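PD 121 – Surface Graphics on Small Products
Handout 2, Jaltero Studio, May
notes: Ogunleye

Bring this to the studio hour. Read the first part before you come, the rest we do at the tables.

Topic: putting a drawing on a curved shell. Flat art is easy. A mouse has no flat side worth the name, plus seams, a wheel, and a hand over half of it most of the day.
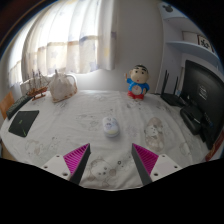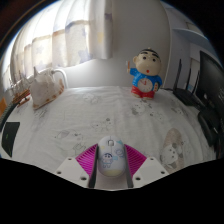
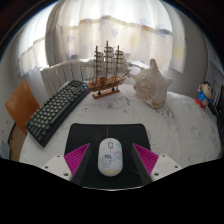 Fig. 1–3. White mouse with cartoon artwork. Compare where the yellow sits in the first two.

Things to note

Placement. In fig. 2 the boy is on the left half of the body, blue line only. The seam runs between the two buttons, near the top. Ask yourself what a face would look like split across it.

Line vs. fill. Blue outline on white, pale yellow over the rear end. Line art forgives a curve, big fills dont always. Try both on your blank.

Weight of the drawing. The boy is the strongest thing on the shell. The fainter outline to his right (fig. 2 again) reads second. Good order. Many of you last term made everything the same strength and the eye had no where to go.

Neighbors. A product gets seen with other stuff. Fig. 1 – patterned cloth, gray and beige animals, and the mouse has to hold its own against a large bear. Fig. 3 – black pad, black keyboard with one blue key. Same kind of white shell, very different contrast. Also fig. 2: the clock behind is a boy too, bright blue top, red shorts, clock face in the belly. Full color figure next to a thin blue drawing. Does the set hold together? Discuss, two minutes.

Exercise (Grusex blanks, one per person)
1. Mark the seam and wheel in pencil first.
2. Draw one character, 38 mm tall at most.
3. Put it somewhere the palm does not cover. Check with your own hand.
4. One pale tint, one area. No more.
5. Set it on plain white, then on black, then on the busiest fabric you can find. Write a line on each.

Pricing question for next time: the Floltville brief is for a run of 2000. Every extra ink color is another pass. How many can your design loose before it stops working?

Hand in blank + notes together, name on the underside of the shell.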